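Notebook, Ovton cell – wrist camera, gripper service and re-teach of the rail approach
April, started 8:40

The cell came back to me with the note "misses the part sometimes, camera maybe". I do not like "maybe" in a fault note, so I began from the beginning and wrote down everything as I went.

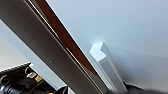 The counter on the gripper stood at 923 cycles since the last service. Our interval is 3,000, so by the plan there was nothing to do yet. I opened it anyway. The grease on the left guide was dark and had collected at the end of the stroke, the right guide was normal. Cleaned both with a dry cloth, then a little new grease, moved by hand over the full stroke until it felt even. Left side had a small rough place close to the open position. It became better after cleaning but I can still feel it. Keep an eye on this.

Wrist screws: 2 of them turned before the torque wrench clicked. They had paint marks from last time and the marks did not line up any more, so somebody could have seen it in the daily check. I removed the old paint and made new marks in white, because the old red is hard to see on the black housing. Please look at the marks, it takes five seconds.

After tightening, the camera no longer agreed with the old calibration. This was expected. Ran the hand-eye calibration with the small board. First run was bad, residual much too high. Reason: the board was held only with tape and one corner had lifted. Second run with the board clamped was good and I saved it under today's name. The old file is still in the folder, do not delete it before we have run one full week with the new one.

11:15 – approach to the rail

The clear plastic profiles are the difficult ones. The long L-shaped one is milky and half transparent, and against the pale background the long sides have very little contrast. What the camera finds well is the cut end, where the L shows bright white. The old program searched for the long edge. I changed the search to the end face first, and only then the direction of the body. The search window is now smaller too, so that it does not catch the metal rail. The bright line along the rail is a strong edge, and if the window is too big the software likes it much more than it likes the plastic.

I also lowered the exposure two steps. With the old value the end face was overexposed and the corner of the L became a round spot. Now the corner is sharp enough. In the afternoon the light comes from the window side, so the exposure has to be tried again then (see below).

Re-taught the approach point. The arm now comes in parallel to the rail, not across it. The path is a little longer but the wrist has more space on the rail side. I ran it at 10 percent speed with a hand on the stop, then 30, then normal. No contact with the rail at any speed. The cable did pull a bit at the last turn of the wrist, so I moved the clip one position back toward the elbow and tied it new. Do not tie it tighter, it needs the loop.

14:30

Exposure tried again with afternoon light. End face found every time, direction of the body failed in 3 trials, all in the same position close to the far end. I think it is shadow, but I have not proved it. A diffuser on the Ladefoged lamp would be the cheap test. We have some white sheet left from the Odham job, in the drawer under the vise.

Grip force is unchanged. I was tempted to raise it, but the thin profiles bend and then they sit wrong in the fixture, we had this before.

Open points:
– rough place on left guide, check again at the next cleaning, order a spare guide from Irnodent if it is worse
– diffuser test, afternoon light only
– the daily check sheet has no line for the wrist paint marks, add it
– calibration board needs a real holder, the clamp is in the way of the arm in one pose
– backup of the new program is on the cell computer only, copy to the server still to do

Cell is left in manual mode, speed at 30 percent, new calibration loaded. If you start it before me, home the gripper first, I had it apart and the zero is not checked after a cold start.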